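How Long Do People Really Sleep? My Survey Project
Mitra Karimi
February 10, 2020

So I picked sleep for my statistics project, mostly because I never seem to get enough of it! I asked 27 people in my dorm to write down when they went to bed and when they got up, every day for 2 weeks. I thought getting the sheets back would be easy. It wasn't – I knocked on a lot of doors, and one came back with coffee all over the second week (still readable, thankfully).
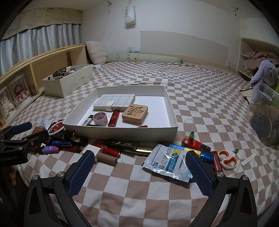

The other thing I wanted to know was whether people guess their own sleep correctly. Before we started, everyone wrote down how many hours they thought they got. Most guessed too high, and the night owls were the furthest off. My roommate refused to believe her own numbers and made me add them up again – same answer.

I'd change a few things next time. Naps were a mess, as I never said whether they counted, so some people wrote them in and others didn't. I also want to run it again in May, when finals hit, and compare the two sets.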